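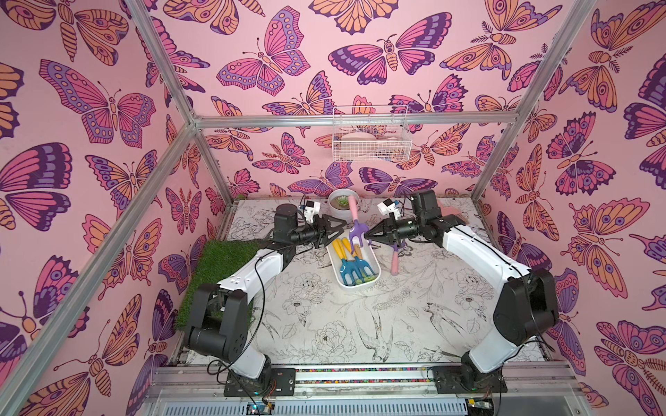
¿Cuántas demostraciones hay que grabar antes de entrenar una tarea nueva?

Con 30 demostraciones válidas por tarea se puede lanzar un primer entrenamiento. Las que se interrumpen o se corrigen a medias no cuentan para ese total.

5. Grabación de demostraciones por control remoto

Este apartado supone que los dos brazos ya están calibrados y que la consola Keltirix reconoce las cámaras de muñeca. Si no es así, vuelva al apartado 4.

5.1 Preparar la mesa

1. Coloque la bandeja y las herramientas de jardín dentro del alcance de ambas pinzas.
2. Cambie la orientación de la bandeja entre una demostración y otra. Una bandeja girada en diagonal es una posición de partida tan válida como una recta.
3. Deje fijos los objetos de fondo, como la maceta o el césped artificial, durante toda la sesión.
4. Compruebe en la consola que se reciben las imágenes de las dos muñecas y de la cámara fija.

Nota: el fondo estampado no impide grabar. Si lo cambia, abra una sesión nueva.

5.2 Grabar

1. Ponga los mandos en la misma postura que los brazos y pulse Enlazar.
2. Espere a que el indicador quede en verde fijo.
3. Pulse Grabar y tome la herramienta por el mango con una sola pinza.
4. Levántela en vertical por encima de la bandeja antes de acercar la segunda pinza.
5. Cierre la segunda pinza despacio. Abra la primera cuando el agarre sea firme – nunca antes.
6. Deposite la herramienta, lleve los brazos a reposo y pulse Guardar.

Cada demostración debe durar 20 segundos como máximo. Si se supera ese tiempo, la consola la marca en amarillo y habrá que revisarla a mano.

PRECAUCIÓN: no meta las manos en el recinto con los mandos enlazados. Para recolocar una pieza, pulse Desenlazar y espere 5 segundos.

PRECAUCIÓN: las puntas de las pinzas trabajan muy cerca una de otra durante el traspaso. Limite la velocidad al nivel 7 o inferior.

5.3 Descartar y repetir

1. Si la herramienta se cae, pulse Descartar. No la recoja con el brazo para continuar.
2. Si una pinza sujeta la herramienta por las púas, guarde la toma con la etiqueta «agarre incorrecto».
3. Vuelva a colocar las piezas y repita desde el punto 1 de 5.2.

Nota: cuando cambie la persona que maneja los mandos, indíquelo en el campo Operador.

Revisión del apartado: Kristine Macapagal, 24 de octubre de 2026.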